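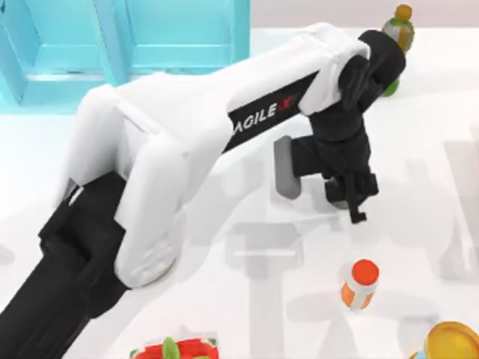

Odair Falcão

Posted 01/03/2020
Topic: Sectional times and the two-year-old ratings

I want to settle a method question before the turf season opens in April. The Vokovo ratings take overall race time, apply a going allowance and stop there. For five-furlong races that is defensible. For a mile on a track with a downhill start it is not, and Ramalho is such a track. The first two furlongs drop enough that an average gallop looks fast on the clock.

My proposal is to split every race at the halfway pole, compute a finishing speed percentage, and adjust the final rating only when the percentage falls outside par for that course. I have done this by hand for 542 runs at Ramalho. The spread in ratings narrows, mostly among horses held up at the rear.

Spreadsheet available to anyone who asks. Columns are date, distance, going, split, finish, weight.

csalgado
How did you take the splits? If it was off the broadcast, your error at the halfway pole is larger than the adjustment you are making. The camera there is not square to the rail.

odair_f
Broadcast replay, stepped one picture at a time, with each run timed twice and the mean taken. I discarded any pair that disagreed by more than a fifth of a second.

csalgado
Discarding disagreements tells you that you are consistent. It does not remove the angle problem. A horse on the far rail passes the pole later on screen than it does on the track.

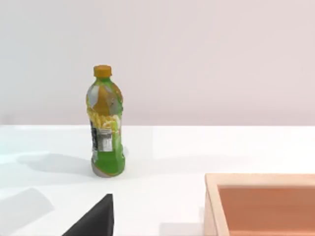 Conceição Prata
Section Moderator, Form and Ratings

Cristóvão is right about the angle, but it can be corrected. The offset depends on lane position, so record distance from the near rail in widths and apply a fixed term. I did it for the Ernex sprint series last year. The term was small for anything within four widths and mattered beyond that.

Where I disagree with Odair is the par. A single course par is wrong when the rail moves. Ramalho shifts its rail out after the second meeting, and the bend becomes longer by a distance the racecard does not print. Use one par for each rail setting.

odair_f
That cuts the sample badly. On the wide setting I have 19 races at a mile.

c_prata
Then say so in the sheet and widen the band. A thin par with an honest band is usable.

lcalado
I don't follow why any of this beats weight carried plus overall time. I have bet off the plain Vokovo number for years and done fine with it.

csalgado
Done fine over how many bets, and at what price?

lcalado
800 bets, level stakes, small profit. I keep a ledger.

csalgado
At typical odds that is well inside what chance gives you. I'm not saying the number is bad. I'm saying the ledger can't tell us.

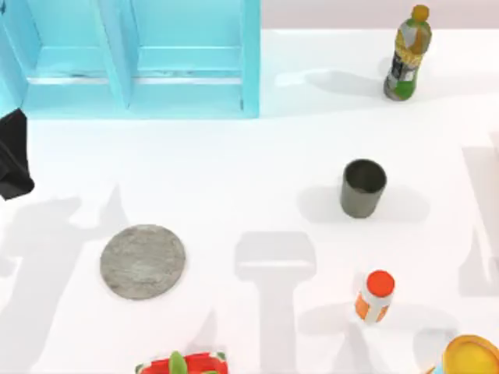

Page 2

catarina_v
Picking this up from the previous page. There is a Riltadus export with transponder splits for part of last season. It is patchy and the two-year-old maidens are mostly missing, but it covers some of the same races Odair timed by hand. Compare the two and you get the broadcast error directly, with no need to model the angle.

odair_f
Does it give times at the pole or at each furlong?

catarina_v
Each furlong, measured from the stalls. Watch the run-up. Their clock starts when the gates open, and Vokovo starts at the first beam.

c_prata
Check the weight column too. The export I have lists weight before the apprentice allowance comes off.

lcalado
Still think you will end up with the same top three in every race.

odair_f
Possibly, for the front runners. The ones I care about finish fifth. I'll match the races and post the differences by lane, with separate pars for the two rail settings.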